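Shoe Day at the Back Table
September — posted by the Tratik house blog

Every fall, when the sandals have gone to the back of the closet and the mornings start to smell like leaves, I get the urge to go through all the sneakers in the house at once. It's a slow sort of chore and I love it more than I should (a pot of coffee, the radio on low, every shoe out where it can be looked at properly). If you came over from the Auer newsletter, welcome, and pull up a chair! Longtime readers will remember the great boot cleanup last winter, which took 9 evenings and very nearly finished me off. Sneakers are kinder. Insoles come out first in my book, always, and laces next, and then you can see what sort of shape a shoe is really in before you go reaching for the soap. 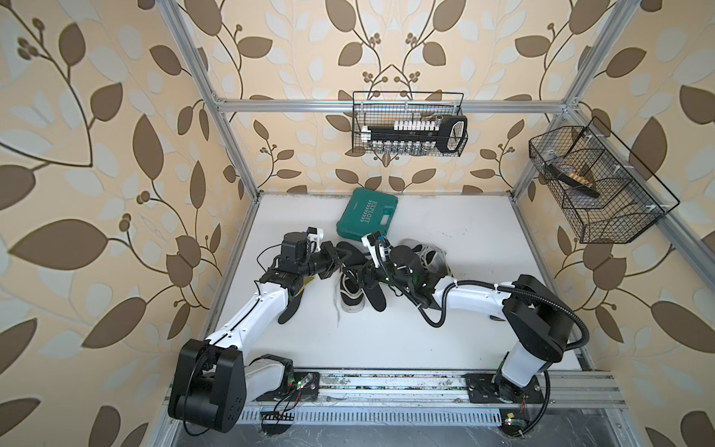
Canvas, mesh and a few dark insoles, all in together.

I've tried doing it one pair at a time, the tidy way, and I always lose steam after the second pair and wander off to make a sandwich. A heap keeps me honest. Canvas gets a soft brush and barely damp cloth, and the white rubber around the sole gets a little baking soda paste, left on for as long as it takes to drink half a cup of coffee. Mesh I treat more gently, with cool water and dish soap, and I never rub across the weave if I can help it. Insoles I brush off and stand up somewhere airy overnight — never on a radiator, please, they curl up like old toast and you'll never get them flat again.

The brush wants a home of its own, too. I'm a great believer in wire baskets hung up within reach, so the work surface stays free for the work, and the grit drops through the bottom where you can sweep it up later.
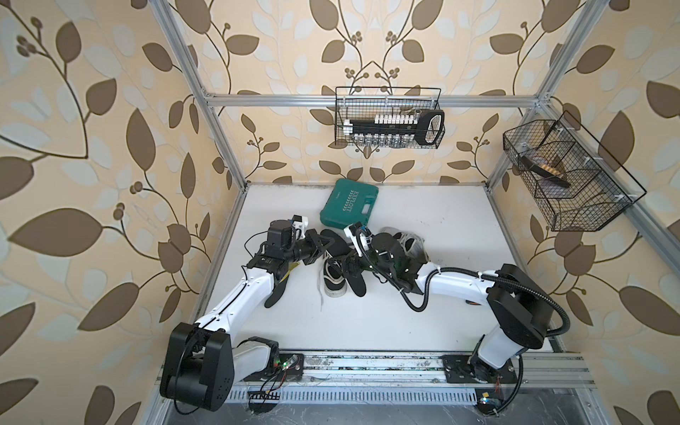
Marigold Lane wrote in to say that she gave up on baskets years ago and keeps her shoe brushes in an old coffee can by the back door, bristles up, and that white laces come out brightest if you soak them in a jar with a spoonful of oxygen bleach and shake it whenever you walk past. I'm going to try the jar, I really am, though I think I'll stay loyal to my baskets.

Now, laces! I've changed my mind about them more than once, and the comments from the Brakmont swap page pulled me in 3 different directions. Some folks there lace everything back up the minute it's dry, nice and snug, and I did that for ages. These days I set the pair out together and leave the laces alone until the very end, like the long white ones trailing across the table from the left sneaker, next to its partner. It gives the tongue a chance to breathe, and I can check that both shoes have come up the same shade of black before I fuss with bows. If one looks duller than the other, back to the soft brush it goes. The Vudow lace guide, which I keep folded in the drawer, has a nice straight-bar pattern that suits canvas very well, and I'll probably use it until spring.

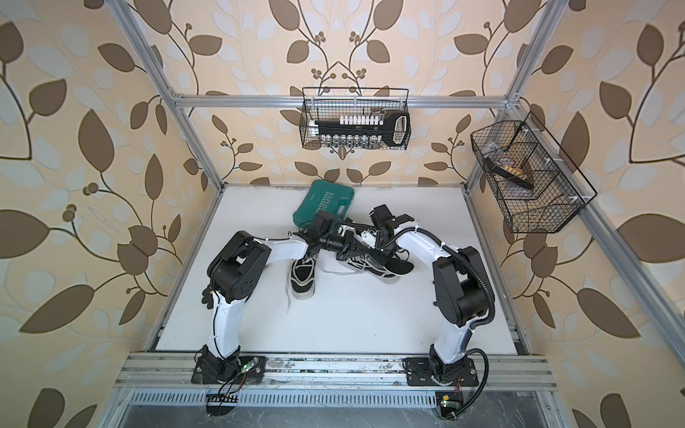 Storage is the last job, and the one I put off. I stuff the toes with plain paper, never newsprint, and find a shelf away from the window. Black sneakers with a white sole, like this pair, goes on the middle shelf where I can grab it on the way out. Next time, boots again, heaven help me.

Contact Tratik | Copyright Tratik, all rights reserved | Back to top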